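Teaching by hand vs. teleop for a two-arm marker task

Forum: Manipulation and Teaching
Thread started August 6, 2019
11 replies, page 1 of 2

pinjoint_dan
We are setting up a two-arm bench cell at work and the first task is markers. Pick one up out of a cup, take the cap off, draw a short line on paper, cap it, put it back. The arms are a pair of Anecks with the stock two-finger grippers. I have to choose how we record the demonstrations. The arms can be back-driven, so one option is to grab them by the wrists and walk them through it. The other is the Bolness leader set, where you hold a small pair of arms and the big pair copies you. We have budget for one person for 7 days of recording. Which would you do?

moss_and_gears
By hand. You feel the contact, you don't need extra hardware, and there is no lag. I taught a connector insertion that way in February and it was running the same week.

tk_lowvolt
By hand is fine for one arm. For two arms you need a hand on each wrist, and then you have none left for the gripper buttons. We tried foot pedals. It worked badly. People close the left gripper when they mean the right one. Your own body is also standing in the camera view the whole time, so if you plan to train from images you have a problem.

moss_and_gears
You can replay the joint path afterward with nobody standing there and record the images on the replay. That is what we did.

tk_lowvolt
Your connector sat in a fixture. A marker in a cup does not. On replay it leans a different way, the gripper closes next to it and you throw the run out. And the cap pulls off at a slightly different moment each time, so everything after that is off too.

pinjoint_dan
That matches what I was worried about. We don't have a fixture for the cup and I was told not to add one.

Barreto
Teleop, but be ready for the cap. It is the hardest part of the whole job with a leader set that has no force feedback. You pull, nothing happens, you pull more, then it lets go and both arms fly apart. Turn the speed limit down for the first day. Our operators got a lot better once they stopped pulling straight and started rocking the cap a little while pulling.

halfduplex
Does rocking transfer to the policy? I would expect it to average out to nothing.

Barreto
It did for us with 100 runs. With fewer it mostly just tugged. I kept the runs where the operator needed a second try, too. Those were worth having.

moss_and_gears
I would cut those. You are teaching it to miss.

Barreto
You are teaching it what to do after a miss. We ran it both ways, and the set with second tries in it got the cap off more often. I can't say more than that – it was one cell and one kind of marker.

sill_plate
There is a third way nobody has brought up. Put a camera on your head and do the task with your own hands. It is much faster to record and you get real contact. We do it at Wornent for desk tasks and then top it up with a smaller batch of teleop on the real arms.

tk_lowvolt
And then you have to map five fingers to two. I have not seen that go well on anything small.

sill_plate
It doesn't map directly and we don't try. We use it for the order of steps and for where each arm should be. The left holds the cap, the right holds the barrel, and the paper stays under both. The grip itself comes from teleop. Two views from our marker task, so Dan can see how close together the hands work:
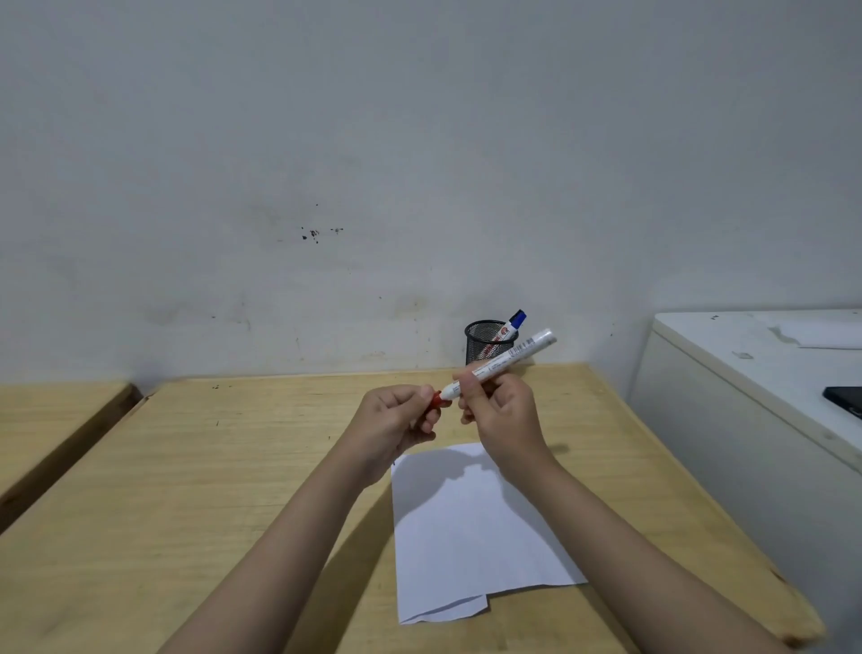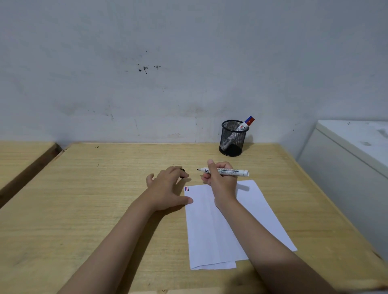 Head camera views, both at the same desk. Red-capped marker in the first, black tip uncapped in the second.

pinjoint_dan
Thanks, that is useful. The hands are closer together than I had planned for. With our grippers the housings would touch before the fingers were that near each other. I may have to angle the wrists outward.

Barreto
Angle them, and hold the barrel farther back. You lose some control of the tip but you can regrip after the cap is off. Two grips on the barrel is more steps to teach, but it beats a collision stop on every run.

moss_and_gears
I still say try it by hand for one afternoon before you pay for the leader set. If the pedals drive you crazy you have lost an afternoon.

pinjoint_dan
The leader set is already here, on loan from another group. So teleop first, speed limit down, second tries kept in their own folder so I can train with and without them. I'll post the split when I have it.

halfduplex
Please also note which marker you use. Some caps click and some just slide on, and I suspect that matters more than the recording method.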